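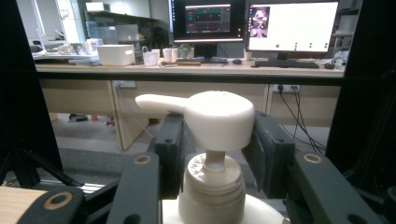

Hand-Held Grippers: What We Are Buying for the Next Round

Grorkard Equipment Pages
3 January 2024

We are replacing and adding to our hand-held grippers before the March order closes. People in the other offices have asked what the money goes to, so the pictures are up on this page with the planning notes that belong with them. Prices and part numbers are in the order sheet. The notes follow the order of the sheet: complete units first, then wear parts, then the tables and storage.

The tools are used by hand at ordinary desks and tables, on ordinary household and office things. A person holds the tool, closes the fingers on the object, moves it and lets go. There is no arm in this budget. The arm cell is on its own page and has its own money.

Complete units

We have nine grippers in use now. They all came from Horkik, in two batches, and the second batch has a slightly different linkage. The fingers fit both, and so do the pads. The arm links do not, and we found that out after ordering the wrong ones last spring.

The plan is to keep all nine in service and buy enough complete units to cover the second room. Horkik still sells the same body. They offer a lighter version now, and we had one on loan for a while. It was easier on the wrist, and people liked it for long sessions, but the jaw opening is narrower. A lot of our list is bottles, mugs and boxes, and we would rather have the opening. We are staying with the standard body.

Anyone asking for a unit for a new project should put in the request before the order closes. After that the next chance is summer, unless you have your own money.

What the tools have to hold

Pump bottles are on the object list for good reason. The head is rounded, the nozzle sticks out to one side, and the only flat thing in the grip is the foam itself. Gray foam on each side of a white pump head is a fair picture of what we ask a pad to do all day. If the foam has gone hard the head turns between the fingers, and the take has to be done over.

Other things on the current list that affect what we buy:

Mugs, by the handle and by the rim. Rim grips are hard on the lower edge of the pad.

Plastic bins. These are light but wide, so we pick them up by one wall. Almost no wear.

Cardboard boxes. The corners cut foam. If we were only doing boxes we would buy rubber.

Keyboards and mice. Low and flat, so the fingertips scrape the table on every pickup. Please ask before adding more flat objects to the list, as each one moves the pad budget.

Cups, nested or standing close together. The outside of the finger block rubs the neighbor cup. We have not had to replace a block over it.

Anything greasy or powdery is off the list until we have pads set aside for it.

Pads and foam

Pads are where most of the small money goes. Last year we went through 23 sets, which was more than we planned and more than Horkik told us to expect. Some of that was our own doing. People were swapping a pad at the first scuff in one room and running it down to the backing in the other, and the order sheet could not make sense of either habit.

The rule from now on is this. Surface scuffs and dust are fine. Wipe the pad and keep going. A lifted corner is fine for the rest of the session, then gets written on the tag. A torn strip that hangs free means the pad gets changed before the next session, since a hanging piece can catch on the object or lie under the jaw when it closes. Do not trim it with scissors and carry on. We tried that and the trimmed edge tears again further up.

We compared two sources. Horkik sells the pad already cut, with adhesive on. Ukano sells the foam by the sheet, and we would cut it in house. The Ukano sheet comes out much cheaper per pad if you ignore the time. With the time in, it is still cheaper, but by less than we hoped, and the first ones we cut were not square. The adhesive on the Ukano sheet is also weaker at the top corner, where the load is.

So the order is split. Cut pads from Horkik for the main room, where the tools are out every day. One pack of Ukano sheets for trials and for the odd sizes. If the trial pads last as long as the cut ones, we will move everything to sheets next year.

The black foam and the gray foam are the same price. Gray shows dirt sooner. Black shows wear better, at least on a pale table, where the dusty patches stand out. There is no plan to settle on one color, so take whichever is in the drawer, but put the same color on both fingers.

Open jaws over the tabletop. Both pads are worn, with a frayed bit at the top corner of the left one and a torn strip hanging below the right. 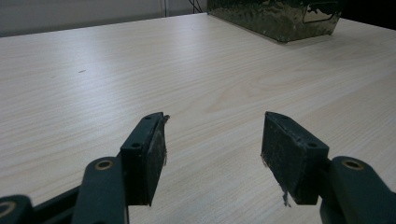
Fingers, links and bushings

Finger blocks last. We have replaced very few, mostly after drops, and will order only a small number of spare pairs. They go in the same drawer as the pads.

The brass-colored bushings in the links are a different matter. Once a bushing gets sloppy the two fingers stop closing evenly, and you notice it first on narrow objects. Changing one needs a press. We do not have a press and are not going to buy one for this. Abou Jaoude, the machine shop down the road, has done them for us in the past at a flat rate per tool, and they turn them around within the week. The budget has a line for 19 bushing jobs. Any jobs left over at the end of the year do not carry forward, so if a tool feels loose in the fall, send it.

Screws are not in the budget as a line. They come out of general hardware. Please use the right length, because a long screw in the finger block will come through under the foam.

Tables and posts

No new tables in this round. The light wood-grain tops are holding up and they are easy to wipe down. The one thing people bring up is the sheen. Under the ceiling lights part of the top goes bright, and we have had a request for matte mats. Mats slide, and they add an edge for the fingers to catch on. Two mats are in the order to try out. If they are no good they will go to the packing bench.

The black uprights and crossbars stay as they are. Where a post needs to be moved, ask for it in the same form you would use for a desk move. It is free, but the work has to be scheduled around sessions.

Desks and screens

Monitors, keyboards, headsets and mice are on the office budget. They were on ours until last year, and a few people still send those requests here. We forward them, and it adds a few days.

Power strips are ours if they feed a gripper station and the office's if they feed a desk. Where one strip does both, it is the office's. Cables that hang down from a desk front to the floor should be tied up when a station is set up beside them. Ties are in general hardware with the screws.

Storage

Worn tools and good tools have been sharing a shelf, and people pick up whichever is nearest. We are buying lidded bins for the shelving, one color for ready and one for repair. Ukano can supply them with the foam and we save on one delivery. A tool in the repair bin must have a tag. A tool with no tag goes back to ready, and whoever picks it up next will be annoyed with you.

Money

The wear parts, the bushing work, the mats and the bins together come to just under $3,000. Complete units are a separate line, approved separately, and that figure is not posted here because the quote is still open.

If the total has to be cut, we will cut in this order:

The mats.
The second color of bin.
The Ukano trial pack.
Spare finger pairs.

Cut pads and bushing work are not up for cutting. Without them we would be buying complete units early, and those cost far more than a year of foam.

Lead times

Horkik quotes four weeks on pads and eight on complete units. The pads have always come on time. The last batch of complete units did not, and we had one room half equipped for most of a month. Please do not promise a start date in the second room on the strength of the quote. Wait until the units are on the shelf and have been checked.

Ukano ships from stock. Abou Jaoude needs a phone call before anything is dropped off.

Sending in requests

Use the equipment form and pick "hand-held" from the list. Say what object you need to hold, how wide it is at the grip point, and how often you expect to do it. A photo of the object beside the open jaws is useful if the width is close to the limit. Requests that only say "bigger gripper" get sent back.

The page will be updated when the quote for complete units is closed. Questions about the arm cell go to the arm cell page.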